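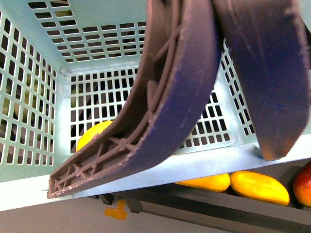

Pale blue plastic basket, seen from above

From: Nanna Bisgaard
To: Asano readers list
Date: Oct 23, 2024
Subject: Re: December book and the reread question

Hye-jin Koo wrote:

> Before we settle on December, can we decide whether rereads count?
> Three people have asked to do Samow again and I don't mind, but the
> last time we repeated a book half the group didn't open it. Also, does
> anyone have the page count for the new translation? The library
> copy says 164 and that can't be right.

Hi Hye-jin and all,

164 is correct for volume 2 only. The library has catalogued the two volumes separately and the first one is out on loan. If you put a hold on "Samow" without a volume number you may get either.

On rereads, I would say yes, as long as it has been a few years. I went back to it in the summer and had forgotten most of the middle. The chapters at the ferry office were slower than I remembered, and the sister has a much bigger part. I still think the ending is rushed — Thodoris and I argued about that last time and I haven't changed my mind.

If people would sooner have something new, Su-bin suggested Meng. It's short, 13 chapters, and there are plenty of used copies. I've read the first four. The narrator is hard to like but the writing is clear and it moves quickly.

Could everyone reply to the list with one title by Sunday? Jong-dae, you had a third suggestion in your last message but the attachment didn't open for me. Please paste the title in as text.

One more thing on reviews. If you post yours on Odix, put the translator's name in. Several of ours went up without it and I can't edit them from my account.

Nanna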